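Ticket 138: Dalen desk tops, pale finish, "customer reports stain won't clean off"
Opened by: Hauwa Haruna
Assigned: Hafþór Ketilsson
Status: waiting on supplier
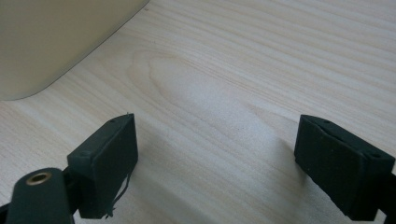 Customer report
Erkholm office says a long looped mark in the middle of the top "came up" after a month of use. They have tried dish soap, then a melamine sponge, and want the top replaced.

Hafþór, 9:40
I don't buy it. Looks like ordinary cathedral grain to me. Stains don't usually come in nested arcs. Asked them if they had really never noticed it before December. No answer to that part.

Hauwa, 11:15
They say the showroom top was "plain." Could be, I wasn't there. They also say the Minda cleaner we sell did nothing. Well, it wouldn't, on grain.

Hafþór, 13:05
Checked the order: 18 tops, one batch. If a finish fault was going around I'd expect more than one complaint. Asked them to stop with the sponge, it can change the sheen on a matte top and then we will have a real fault to argue over.

Hauwa, 15:30
Supplier suggests a refinishing kit at 94 a piece. Suspicious how fast they got to that. What would it fix?

Next steps
Get the showroom sample number from Aisling Fitzgerald.
No kit and no replacement until supplier answers in writing. Chased twice, reply promised within 4 working days.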